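# Two grippers and one small temple

The test engineer at Urham has spent most of August with one simulated arm and two sets of fingers. She is comparing the narrow pair from Skivier with the wider pair from Stullgate, and she runs everything in simulation first.

"People ask me why I put the thing on a sofa," she says. "A table is too kind to a gripper. On a table you can come from almost any side. With a sofa, the back cushions take away half of your choices."

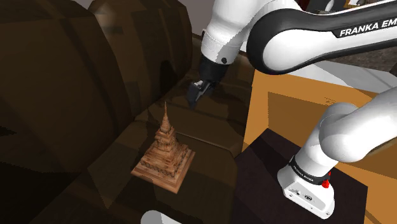
*The simulated arm over the sofa, with the gripper clear of the temple model.*

The model is hard to hold, in her opinion. The spire is thin and pointed, and the base is too wide for either pair. What remains is the middle tower, with its small ledges.

"The Skivier fingers find the ledges well, but they turn the object. Stullgate holds it straighter, and then it touches the cushion behind. I did 297 runs with the first pair and 552 in all, and I still don't have a favourite."

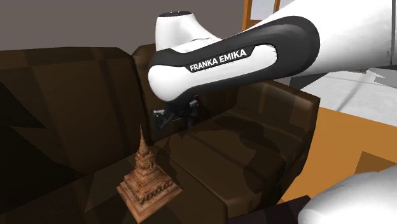
She is more certain about the controller. Pal, the one they use now, lost the grasp in 19 runs, and most of these were in the approach from above. She believes the speed was wrong and the fingers were not guilty.

"I slowed down the last part of the path and it became much better. I should have tried this in the first week."

The real arm comes next, when the fingers are delivered. She has prepared 147 starting positions for it.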